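**Compte rendu – réunion de l'association des jardins partagés de Bernwood, lundi 9 décembre**

Présents : une douzaine de parcelles représentées, plus un chien. Excusée : la parcelle 46, pour la quatrième fois.
Présidence : Henrike Steinbach. Secrétaire : Brayan Henao, désigné pendant qu'il cherchait une chaise.

**1. Approbation du compte rendu de septembre**

Approuvé après retrait du mot « pagaille » au point 3, remplacé par « échanges nourris ». Le secrétaire précédent maintient que pagaille était déjà un compromis.

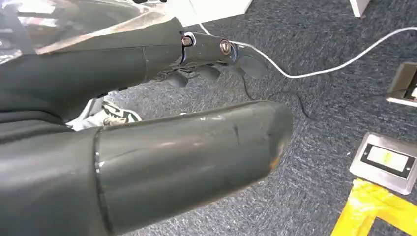
**2. Compost**

Le troisième bac est plein. Le deuxième aussi, mais de choses qui ne sont pas du compost. H. Steinbach rappelle que les agrumes sont tolérés en petite quantité et que les pots de yaourt ne le sont dans aucune. Un panneau sera posé. Il est signalé qu'il y en a déjà deux ; celui-ci sera plus grand.

**3. Eau**

La facture s'élève à 1 000 euros, soit environ 60 de plus que l'an passé. La fuite près du portail est connue de tous et réparée par personne. Le devis de Handbridge est arrivé, avec une formule de politesse très longue et un délai qui l'est davantage. Accepté à l'unanimité moins une abstention – le membre concerné récupère l'eau de pluie et tient à ce que cela se sache. 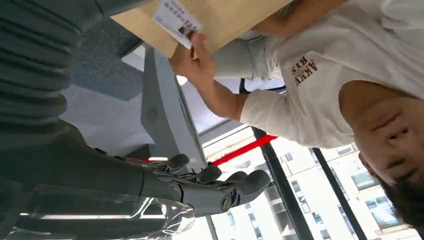
**4. Pommes de terre**

La variété Huaranga, plantée au printemps sur la foi d'un catalogue enthousiaste, a donné des tubercules de la taille d'une noisette. Goût jugé « intéressant » par ceux qui en avaient apporté, « absent » par les autres. On revient aux anciennes variétés. La proposition d'en faire un concours est renvoyée à une date non précisée.

**5. Grainothèque**

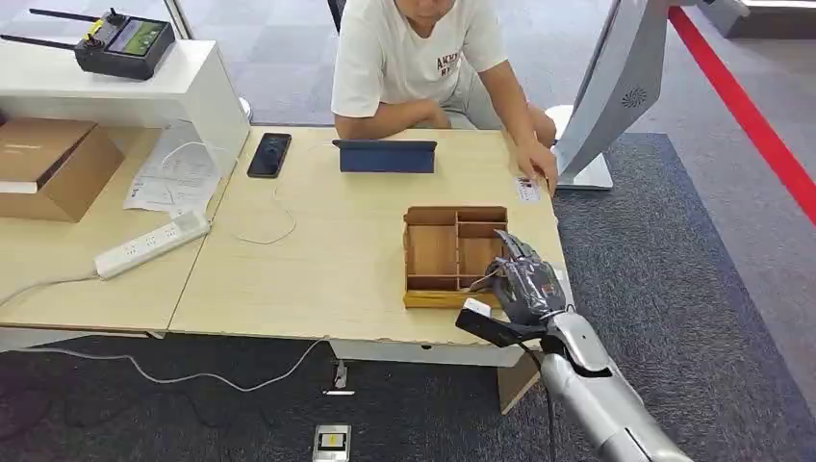
Le fonds compte désormais 40 variétés, dont plusieurs étiquetées « haricot ? ». B. Henao propose un classement par mois de semis, H. Steinbach par famille botanique ; le débat dure plus longtemps que le reste de la séance. On s'accorde au moins sur le contenant : un casier en bois brut clair, avec un long compartiment d'un côté et des cases plus petites de l'autre. Le long ira aux courges, les petites au reste. Les sachets non identifiés retournent chez leur donateur, s'il se dénonce.

**6. Divers**

Le jumelage avec les jardins de Guvitby suit son cours, en ce sens qu'ils ont répondu à notre lettre. Ils demandent qui nous sommes. H. Steinbach rédigera une réponse.

Cadenas de la remise : le code change en janvier. Il ne sera pas écrit sur la porte.

Séance levée faute de café. Prochaine réunion en février, même salle ; B. Henao apporte les gobelets.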